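Economy Designer (Mobile, Free-to-Play)
Drillar -- Govholm office or remote within four hours of Govholm time
Full time, permanent

Drillar develops and operates mobile strategy and puzzle games. The studio has 143 employees and three live titles. The position is on Harkex, a base-building game now in its second year of live operation. A second project, Thevar, is in pre-production, and the person hired will spend part of the week on its early economy model.

The role reports to the lead designer on Harkex. The team has 19 people: design, client and server engineering, art, QA, and live operations. Analytics is a shared department and assigns one analyst to each title.

Responsibilities

Maintain the resource model for Harkex, including sources, sinks, build timers, and conversion rates.
Set prices and contents for limited offers and the season pass.
Write test plans for economy changes, with a stated metric and a stop condition for each.
Review results with the analyst and record the decision in the design log.
Prepare the event calendar one season ahead of release.
Build a first simulation of the Thevar progression curve, covering the first 60 days of play.

Requirements

Two or more shipped mobile titles, at least one of them in live operation while you worked on it. Strong spreadsheet skills. Working SQL, enough to pull your own retention and spending tables. Written English good enough for specifications that engineers can build from without a meeting. Experience with Python or another scripting language is useful but not required. Knowledge of the strategy genre is expected; please name the games you have played past the midgame.

Work on loot boxes is outside the scope of this role. Harkex removed them last season, and Thevar is planned without them.

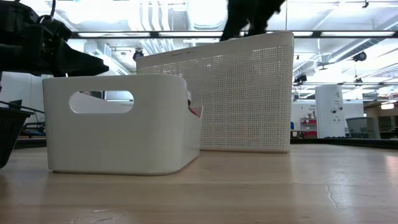 Is a design test part of the process?
Candidates who pass the first interview receive one task: a spreadsheet with a broken upgrade curve, to be repaired and annotated. It is limited to four hours and is paid at a flat rate, whatever the outcome.

The full process has three stages: a 20-minute call with recruiting, an interview with the lead designer and the analyst, and the test followed by a review call. Applicants are told the result after each stage.

Conditions

Working hours are flexible outside the daily sync at 10:30 a.m. Govholm time. Live operations duty rotates among designers -- one week per rotation, with compensatory time off. Remote employees receive a laptop and test devices. Relocation to Govholm is supported with temporary housing and a travel allowance. The salary band is sent with the invitation to the first call.

To apply

Use the form on the Drillar careers page and select "Economy Designer, Harkex." Attach a resume and one page describing an economy change you made to a live game, what you measured, and what you would change now. Remove any figures covered by a nondisclosure agreement. Cover letters are optional.

Applications are read as they arrive. The preferred start is June -- a later start is possible for candidates with long notice periods. Agencies are asked not to submit profiles for this position.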